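Simulated Kitchen Data Station, Plikgate Edition
November
Prepared by Luana Guimarães, Product Information, Garier

The Plikgate edition of the Garier simulated kitchen data station is intended for laboratories and engineering departments which need to collect manipulation examples in quantity and to train a control policy on them. It comprises a rendered kitchen environment, a simulated single-arm manipulator with a parallel-jaw gripper, a desktop hand controller for the operator, and the Pradorix recording software. The station is supplied as a complete package and may be installed on an existing workstation that meets the requirements given towards the end of this page.

The arm is operated by a person seated at the workstation. Each completed attempt at a task is stored as one episode, with the operator's commands, the joint positions, the state of every movable object and the rendered views held against a common clock. Episodes may be replayed, trimmed, labelled and exported without leaving the software. 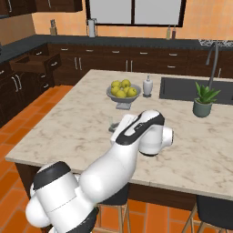
ENVIRONMENT AND OBJECTS

The kitchens provided with the station are furnished as ordinary domestic rooms. In the marble-topped layout, the arm works across a large island carrying a pedestal bowl of apples, a soap dispenser, a potted plant and a small clear glass object, with a sink set into the same surface. Objects of this kind were selected by the Garier content group so that a single layout would support both simple pick-and-place work and tasks in which the gripper must pass close to other items without disturbing them.

Worktop materials, wall colours and cabinet finishes are held separately from the room geometry. The customer may therefore record a task in one finish and render the same episode again in others. Re-rendering does not alter the recorded motion. It is carried out as a batch process and may be left to run overnight.

The standard library contains 200 objects. A further 800 are available under the extended content licence. Each object is delivered with a mass, a friction value and a collision shape, all of which may be edited by the customer. Edited values are saved with the episode, and an episode recorded under one set of values will always replay under that set unless the user instructs otherwise.

ARM AND GRIPPER

The simulated arm follows the joint limits, speeds and payload of the physical Garier arm sold under the name Joseph. Customers who own a Joseph unit may load its calibration file into the station. The gripper has two fingers and closes in parallel. Finger opening is recorded continuously, and the closing force may be capped by the supervisor before a session begins.

The base of the arm may be placed at any point in the room. Placement is set in the session file and should not be changed part of the way through a collection, as episodes recorded from different base positions are grouped separately on export.

COLLECTING EXAMPLES

A collection is organised as a list of tasks. For each task the supervisor writes a short instruction in plain language, chooses the starting layout and sets the permitted variation in object position. The operator then sees the instruction on screen, performs the task and marks the attempt as complete or abandoned. Abandoned attempts are kept by default. Several of our customers use them in training, and they can be removed by a single filter when they are not required.

We recommend that a new operator complete 40 practice episodes before contributing to a collection. Practice episodes are stored apart from the main record and do not count towards any quota. For a short-range task with one object, 80 accepted episodes is a sensible first target, after which a trial policy should be trained and its errors examined. Tasks involving drawers or doors generally need more.

Yao-tsung Chang, who directs the collection programme at Garier, advises supervisors to review the first episodes of each session on the same day. "Operators settle into habits very quickly," he writes in the station handbook. "If everyone approaches the bowl from the left, the policy will learn to approach it from the left, and it will have no answer when the left is blocked."

VIEWS AND CAMERAS

Up to four virtual cameras may be active in one session. They may be fixed to the room, fixed to the arm or moved along a set path. A camera may be added after recording, as the views are rendered from the stored state – a point of some value where a training requirement changes late in a project.

Partial concealment of an object by the arm is reproduced as it would occur in a physical room. The software reports the proportion of each episode during which the target object is hidden from each camera, and supervisors may set a limit above which an episode is held for review.

A second layout places the arm beside a tiled floor, among dark cabinets and worktops of differing finishes. A toaster oven stands on the speckled stone counter, with a jar and a bottle on the blue-topped island behind it and a knife block and paper towel holder on the counter at the far side.

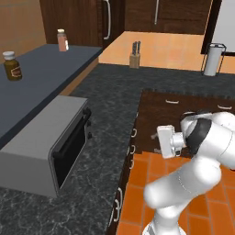 SUPPLY, REQUIREMENTS AND SUPPORT

The station requires a workstation with a dedicated graphics card, a wired network connection and two displays. The hand controller is connected by USB and may be set up for left-handed or right-handed use. A full list of tested graphics cards is sent with each quotation.

Included in the standard supply:

Pradorix recording software, one supervisor seat and two operator seats
Desktop hand controller and table clamp
Kitchen layouts and standard object library
Printed handbook
Twelve months of software updates

Additional operator seats, the extended content licence and on-site training are quoted separately. Universities and public research institutes may apply for the academic rate, and should state the name of the supervising department when doing so.

Episodes recorded on the station are the property of the customer. Garier does not receive or retain any recorded material unless it is sent to the support desk by the customer in connection with a fault, in which case it is deleted when the matter is closed.

Contact: Garier Product Information Desk | © Garier. All rights reserved. | Back to top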